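Skundeno Household Tidying Set: Data Card

11 June 2019
Prepared by the Vivow Domestic Automation Programme

We use cookies to remember your display preferences. By continuing to browse you accept our cookie policy.

Summary

Skundeno is a collection of 1359 recorded attempts at ordinary household chores, carried out by two-armed machines under the direct control of a human operator. It was assembled to support a narrow question put to the programme by its partners: which chores in a normal home can a machine complete today without assistance, and which remain out of reach. This card describes the contents of the set, the manner in which it was labelled, its known limitations and the conditions under which it may be used.

The short answer to the question is that picking up is within reach and finishing is not. Machines trained on earlier versions of the set will usually take hold of an item left on the floor. They are much less dependable at deciding where the item belongs, at releasing it cleanly, and at recognising that the room is done.

Contents

The recordings are divided into 53 chore types. The largest group, with 700 recordings, is floor tidying: rubbish to the bin, bottles to the recycling, toys to a tub, shoes to a rack. The remainder covers bench wiping, folding of small linen, loading of dish racks, and the opening and closing of cupboards and drawers. A small number of shop-floor tasks, chiefly the sorting of packaged goods into trays, was contributed by the Flelulville site and is held in a separate directory.

Each recording consists of video from a camera at head height, the joint positions of both arms, the opening of both grippers, and a written instruction in plain English. Instructions were composed before the recording and have not been altered afterwards, including where the operator departed from them. Departures are noted in the field named "deviation".

Floor tidying

Floor tidying was given priority for its apparent simplicity. A person asked to clear a living room of litter will do so with little thought. For a machine, the same request involves reaching down to floor level, telling litter from belongings, and placing soft or crumpled items into a container that may move when touched. A light mesh wastebasket is a fair example of the difficulty, as it will tip if a fingertip catches the rim.

Furnishings were left in their usual positions during recording. Televisions, curtains, air purifiers and trailing cords were not removed, and the flooring was not covered. Patterned floors are well represented, as seams and specks in the surface have been a recurring source of false detections.
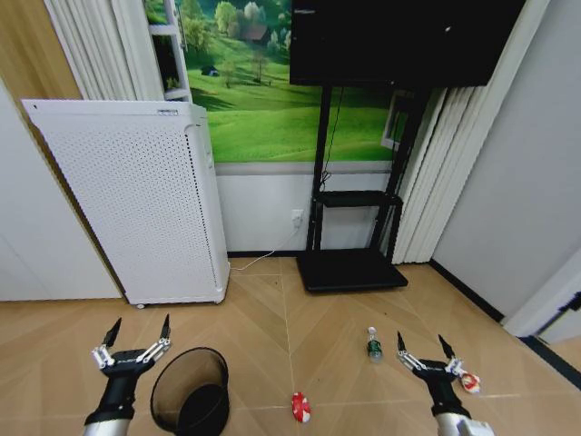
Labelling

Every recording carries one of three outcome labels.

1. Complete. All items named in the instruction are at their destination and the grippers are clear of them.
2. Partial. At least one item has been placed, and at least one has not.
3. Not complete. No item has been placed, or the container has been upset.

Labels were assigned by two reviewers working separately. Where they disagreed, the recording was viewed again by a third reviewer, whose decision was final. Reviewers were instructed to judge the state of the room at the last moment of video and to disregard the speed or neatness of the work.

Item names are deliberately general. A crumpled object that could be a wrapper or a small plush toy is entered as "soft item, unresolved", with its colours recorded. Users who require firm categories should exclude these entries. The programme recommends keeping them, given that a household machine will meet such objects daily and will need some means of setting them aside for a person to decide.

Known limitations

All rooms were lit well enough for comfortable reading. The set contains no recordings made at night or by lamp light alone.

No people or pets are present on the floor in any recording. The set should not be used to support claims about safe operation near children or animals.

Liquids are under-represented. Bottles were handled capped, and no spill was recorded in the domestic directories.

The grippers are of the two-fingered type throughout. Results may not carry over to machines with suction cups or multi-fingered hands. Thin flat items such as receipts and envelopes proved particularly troublesome for these fingers, and the proportion of "Not complete" labels is correspondingly high in that group.

Operator skill varies. Early recordings are slower and contain more hesitation, and they have been retained without trimming.

Evaluation

The accompanying test procedure, Trình, sets out a fixed series of instructions to be attempted in a room that the machine has not previously encountered. A trial is halted if the machine strikes furniture or pulls on a cord. Handing an item to the machine, or moving a container closer to it, counts as assistance and must be reported.

Organisations publishing results are asked to state the number of assisted trials alongside the completed ones. Figures that omit assistance will not be listed on the programme's results page.

Access and conditions

The set is available to universities, public bodies and registered firms on completion of the access form. It may be used for research and internal product evaluation. Redistribution of the video is not permitted. Derived labels may be shared freely, provided the version number of the set is cited.

Corrections to labels are welcomed and should quote the recording number and the field concerned. Accepted corrections are published with the next release, which is planned for the end of June.

Subscribe to the Vivow programme newsletter for release notices. You may unsubscribe at any time.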